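Equipment > Grippers > Reviews

Nuvik Soft Finger Set, Two-Finger Version: Budget Notes

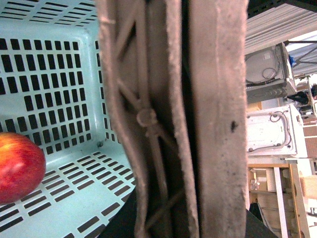
Samgate replied to the draft that the purchase price is the smallest line in a gripper budget, and that replacement pads should be quoted before anything else. I agree, and have ordered the costs that way.

Pads. The padding is a beige fuzzy material, and its edges fray. The second face in use carries gray smudges and one dark spot. Plan for pads as a consumable. Nuvik sells them in packs of 18 at $40.

Fingers. The pair costs $600. The inner side is an open lattice of thin crossed struts, so crumbs and fibers have somewhere to collect. Budget cleaning time.

Test load. An apple in a slotted plastic basket. Fruit close to a basket wall is the case to plan for, as the fingers are wide and need clearance. Measure your containers before you order.

Compared with Kavard. The Kavard set is listed at $607 with no spare pads. Its narrower fingers suit deep bins. For shallow baskets I would buy the Nuvik.

Not covered: mounting plate, cable, freight. Ask for all three on the same quote.

Recent items
Soler bench mounts, second look
Kavard fingers: parts list
Planning a spares shelf

Contact | Copyright 2020 | Back to top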